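Household Skills, Unit 2: Folding and Stacking Everyday Clothes
Course notes, Cidbridge Evening School
February session

Welcome back, everybody, and thank you for bringing so many interesting laundry piles to the first meeting. These notes go along with the second unit, and they are meant to be read slowly, with a cup of something beside you, and then kept somewhere near the wardrobe where you can find them again. Please don't feel you have to learn it all in one evening. Folding is a thing the hands pick up, and mine took their time about it too.

Last time we talked about sorting, and I asked you to make three piles: things that hang, things that fold, and things that can be rolled or tucked into a drawer without much fuss. Tonight we stay with the middle pile, and mostly with trousers, jeans and shorts, which is where so many of you said you get stuck.

2.1 Choosing where to fold

A bed is a perfectly good place to fold. It is wide, it is usually right beside the wardrobe, and most of us have one. The trouble is that a bed is soft, and a soft surface lets the cloth sink and creep while you are trying to get an edge straight. If you fold on a bed, pull the bedspread tight first and work near the side, so you aren't leaning over the middle with your arms stretched out. A table with a cloth on it gives a firmer edge to work against, and your back will thank you for it if the table is a decent height.

Either way, have a look at your cover before you start. Dark clothes are easier to judge on a light cover, where you can see the outline of each leg. On a navy blanket a pair of black trousers more or less disappears, and you end up folding by feel.

2.2 Laying out a soft dark garment

Thin, slightly fuzzy fabrics are the ones people complain about most. They cling to themselves, they bunch at the bottom, and one corner always wants to fold itself up when you put the thing down. Don't fight all of it at once. Take hold of one edge, keep it still, and with the other hand smooth away from that edge toward the far side. Then go back for the corner that has turned over, and last of all lift the lower edge and lay it down again so the gathers open out.

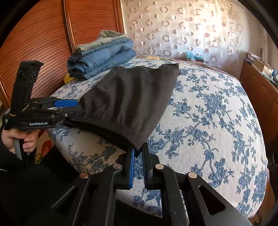
Fig. 2.1. A dark, soft garment on the bed, held at one edge. Note the wrinkles still to be smoothed along the lower side and the corner folded up at the top.

A good many people skip the smoothing and go straight to the fold, and I understand it completely, there is always something else waiting to be done. But a wrinkle that gets folded in becomes two wrinkles, and by the time you have made the final fold it is a lump. Give it the extra moment - a flat palm is all you need.

For home practice, pick the softest dark thing you own and lay it out five times without folding it at all. I know how that sounds! Do it anyway.

2.3 Shorts

Shorts look as though they ought to be the easiest item in the pile, and they are short, I'll give them that, but they are nearly as wide as they are long and the legs like to spread apart. This is the order I teach:

Lay the shorts flat with the waist away from you.
Smooth each leg from the waist down to the hem.
Look for any bunching at the middle, where the legs meet, and ease it out toward the sides.
Bring one leg over on top of the other and line up the hems.
Tuck in the little point that sticks out at the seat.
Fold the waist down to meet the hems, and once more if your shelf is narrow.

The third step is the one to take your time over. If there is a little hill of cloth in the middle, the two legs will never match, however carefully you bring them together.
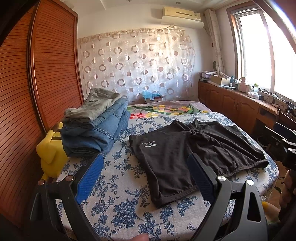 Fig. 2.2. Dark shorts spread out with the waist at the far side, before the first fold. One leg is fairly smooth, the other still creased. Folded trousers are stacked at the left.

If your shorts have a printed logo, you can use it as a marker. Decide whether you want it inside or outside the finished fold and then do it the same way each time. I like mine inside, but a friend of the school who folds for a shop likes to see the print on top, and I can't say one is better.

2.4 Building the stack

Heavy things go at the bottom and lighter ones on top. Jeans make a fine base, being thick and fairly stiff, and a lighter pair of trousers can sit over them quite happily. Turn the thick folded edges all the same way if you want to be able to count pairs from the front, or alternate them if your stack keeps leaning. A slight lean is nothing to worry about on the table, but do straighten it with both hands before you carry it, one hand underneath and the other flat on top.

Keep the stack in a far corner, away from the part of the surface you are working on. I have knocked over more finished piles with my own elbow than I care to remember.

2.5 Before next time

Please fold and stack one full load at home, and bring two pairs of trousers and one pair of shorts with you, unfolded. The Patrício reading is pages 87 to 93, and the part on pleats can wait until Unit 4. Spare copies are on the shelf in room 144, next to the ironing boards.

Unit 3 is sweaters and anything with a hood.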